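Bakke Open Day Recordings: data card

Maintained by Sverre Strand and Hiu-tung Au, Stekuveo
Version 2

What is in this package

The package holds the recordings we made during the open day at our workshop in Bakke, in February. Visitors came in small groups between 10 in the morning and 4 in the afternoon, and for each group we ran the kitchen tasks on the teal table. There are 503 recordings in total. Of these, 92 were started by a visitor pressing the button, and the others were started by one of us.

We publish them for two reasons. Several visitors asked for the material, and our colleagues at Bistusitz want to compare it with the recordings from their own demonstration.

The tasks

The program for the day was short. Most groups saw the spoon task, in which the robot has to bring a spoon from its rest to a bowl. The task looks small, but it brought the most questions. A spoon handle is narrow and smooth, and the fingers must come to it from both sides at almost the same moment. If one finger touches first, the spoon turns and the grip becomes bad.

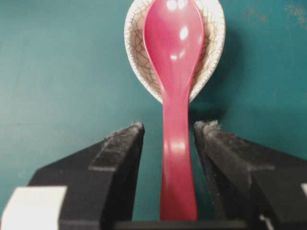
Hiu-tung explained to the groups that the software, called Jestow, does not have a model of any spoon. It works from the camera images and from the recordings of a person who showed the movement before. Some visitors expected that we had measured every object, and they were surprised by this. A boy asked if it could also eat the soup. We had no soup.

For a person who wants to use the data, please note that the start position was not fixed. We put the objects back by hand between the groups, so they moved a little during the day. We did not correct this and we think it should stay in the data.

How a demonstration was done

Each group stayed up to 20 minutes. First Sverre showed the emergency stop and asked everybody to stay behind the tape on the floor. Then the task ran without comments, and after it ran again with Hiu-tung speaking. In the second run we often paused the arms so that people could come closer and look at the grip from the side.

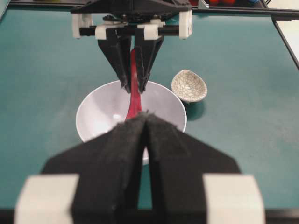 The pauses are kept in the files. They are marked in the notes column with the word "hold", and the length is given in seconds. If you train on this material, you probably want to remove them. If you study how people watch a robot, the pauses can be useful, but there is no sound and we did not record the visitors.

Known problems

The light came partly from the windows and it changes between morning and afternoon.

In the last hour we were tired and the notes are shorter. A few of them say only "ok".

The result column was filled in by two persons. We did not agree before the open day what to write when the spoon arrives but leans on the rim, so Sverre wrote "success" and Hiu-tung wrote "partial". The initials are in the next column.

Use

You may use the recordings for research and teaching. Please write "Stekuveo, Bakke open day" as the source. If you find a mistake in the notes, send us the number of the recording and we will change it in the next version.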